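4.2 Where the Paper Goes: Surfaces in the Drenden Office 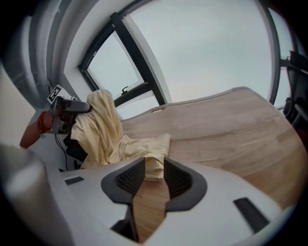 Figure 3. Desk at the Drenden site, with small rounded opening near the back edge.

Our second site, the claims office at Drenden, had adopted a clear-desk policy in August, and its staff spoke of the policy with the affection usually reserved for parking fines. The rule was simple: whatever a person put on a desk in the morning had to be gone by evening. What the rule did not say was where it should go. Desks of the kind shown in Figure 3 have a generous wooden top, a curved far rim with a pale edge band, and a small rounded opening near the back that probably exists for cables. Designers plainly gave some thought to the route a wire should take. We found less evidence of the same care for a half-finished letter.

Of the 78 staff at Drenden, 74 agreed to keep a paper diary for us, noting each document they moved and the place they moved it to. (Two of the remaining four objected that the diary was itself a document and would have to be moved.) Harju and Dursun coded the entries separately and then argued over the differences, mostly over whether a windowsill is storage.

The diaries held roughly 4000 entries. The most common destination was a bag, usually one going home. Next came the top of the filing cabinets, which the policy left out and which by the end of the study had become the busiest surface in the building. Formal storage ranked behind both. Hirvonen's earlier work at Plavbridge found much the same order, although Plavbridge had no policy at all and its staff simply liked their bags.

Interviews help explain the pattern. Staff told us that filing a paper felt like finishing with it, and few were willing to say goodbye to a claim that might ring back at 9:15 the next morning. One clerk kept a single folder labeled "Tomorrow" that had not, by her own account, been opened since spring. Managers described the policy as a success and pointed to the desks, which did look very nice.

We return to the cabinet tops in Section 5, where Laitinen's 20 follow-up interviews suggest that people can find things up there faster than anyone in charge would like to hear.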